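How to Clear a Desk and Keep One Pen

I have owned, at a conservative guess, every pen ever given away in Derkville. They came from the bank, the dentist and a carpet showroom I have no memory of visiting. When I finally emptied the desk drawer last November there were 200 of them, and when I needed to sign for a parcel I still had to borrow one from the courier.

What follows is the method I now use on any table that has turned into a shelf. It takes an afternoon, or two if you stop to read old birthday cards.

What you need

A damp cloth, a bin bag, a shoebox, scrap paper, and a household willing to leave you alone.

Step 1. Push everything to the back

Don't sort yet. Sorting at this stage is how you end up on the floor with a manual for a kettle you no longer own. Slide the lot to the far edge, in a row if you can manage it, and leave the front bare. Wipe what you can reach. If your table is made in two parts, run the corner of the cloth along the join, where you will find toast.

Step 2. Deal with the paper

Anything older than the last time you moved house goes in the bag, unless it has a stamp or a solicitor's name on it. My sister-in-law Rekha keeps hers in a ring binder with dividers. I have seen the binder. It is on her desk, under some other paper.

Step 3. Try every pen

Do this one at a time, on the bare part of the table, with the scrap paper to hand. Scribble for a count of 11. If it hasn't written by then it isn't going to, whatever you have heard about rolling it between your palms.
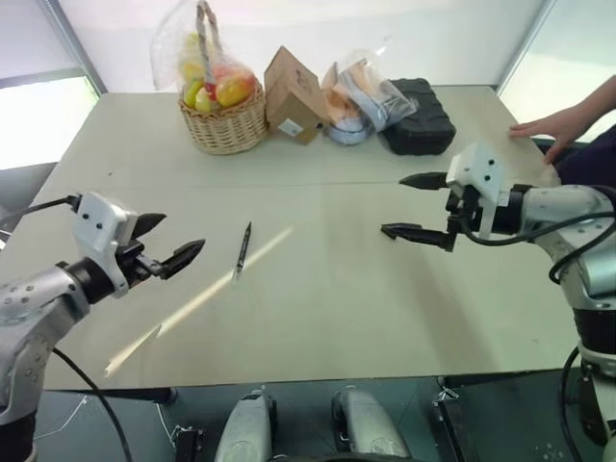

A pen that skips is a dead pen with good manners, so bag that as well. Check the clip while you're at it. A pen without one will roll off the table and spend the winter under the radiator.

Step 4. Choose

Of the ones that work, pick the pen you would be annoyed to lose. It lives on the desk. Five more go in the shoebox, and the shoebox goes in a cupboard you have to stand up to reach. Give the rest to a school. Mine went to Mr Kashyap at the primary in Denwood, who thanked me in the voice of a man with plenty of pens.

Step 5. Bring things forward

Now look at the row along the back. Each thing comes forward only if you used it this week. Most of mine stayed where they were for a few days and then went to the kitchen, where they had been reported missing.

Repeat when you can no longer put a plate down. With me that's every spring, and again whenever the dentist sends a reminder.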